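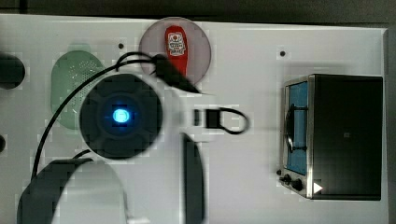 Reddy objects that a bottle lying on a plate is "put away" to one person and "left out" to the next, and that a scheme with only those two codes will split the difference by luck. Fair point. It is the reason for the third code, "parked", added in August, and most of what follows depends on it.

4.2 Parked items

Parked means: on or in another item, but not where that item's owner would store it. Bottle on plate. Spoon across pot. The coder asks one thing only - would you leave it there overnight? If yes, it's put away. If no, parked. If the coder can't say within a breath or two, parked as well, and a flag in the margin column.

Across the whole set we have 2,631 coded placements. Flags on 91 of them. Both coders worked from the same sheet but in seperate rooms, and the sheet was not revised once coding had begun. Agreement on "left out" was high and needs no more space here. Agreement on parked was lower, and nearly all the trouble came from the ketchup and the fruit. Sauces lean toward the table in some homes and toward the cupboard in others, so one coder saw a bottle on a plate as set for a meal. The other saw clutter. Neither is wrong, which the Frei sheet (older, no parked code) had no way to show.

We did try a version where plates counted as surfaces, same as the table. Dropped it. It made the bottle problem go away but then anything served on a plate was "left out", and that's silly for a play kitchen where serving is half the game.

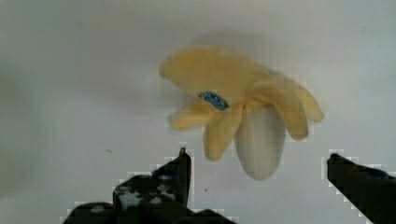

Soft food was coded apart from hard food after the first pass. Reason being that coders kept treating hard pieces as ware and soft pieces as toys, and toys go in the toy bin, not in the kitchen. State matters too. A whole piece of fruit gets stored, an opened one gets eaten or thrown out, and coders carried that habit over from their own kitchens without being told to. The plush banana is the plain case, since its peel flaps are already spread and the white fruit shows between them. There's even a small blue sticker still on the peel, like from the store, and one coder took that as a sign of "fresh, goes in the bowl". The other went by the open peel and coded it as being eaten. We kept both readings and scored the item as flagged. Items that look the same opened and closed had no such problem, the Tredar jars for instance.

Coders were also asked to write down the word they'd use for each item before placing it. This took longer than planned. "Strainer" and "colander" are merged in the tables, so are "cup" and "mug". "Turner" and "spatula" should have been merged and weren't, see Section 6.

4.3 Nesting
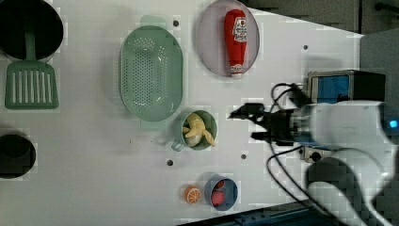
Brundent Household Studies Group, Play and Tidying Project

Figure 4. Play kitchen, mixed layout. Banana in the green mug, red pieces in the blue bowl, bottle on the plate.

Nesting is a different question from parking, though the two overlap. An item nests when the thing under it is a container and the fit is reasonable. Red pieces in a small bowl nest, every coder says so. The banana in the mug (Figure 4) fits well enough, curled inside, but a mug is for drinks and the coders stuck on that. Final rule: fit first, custom second. So it nests, with a flag. The spatula with its handle up in the pot and its head on the table does not nest under the rule. Parked.

Pots gave little trouble otherwise. The Fadwood layouts put lids in play and were harder, 8 of them had to be coded again from scratch and 4 were left out of the totals. Half an orange beside a bowl is just left out, however near it sits. Nearness was never a code, we talked about it and decided the line would be impossible to draw the same way twice.

Counts by item and code are in Table 5. Flagged placements are included there with thier first code, and listed again on their own in the appendix.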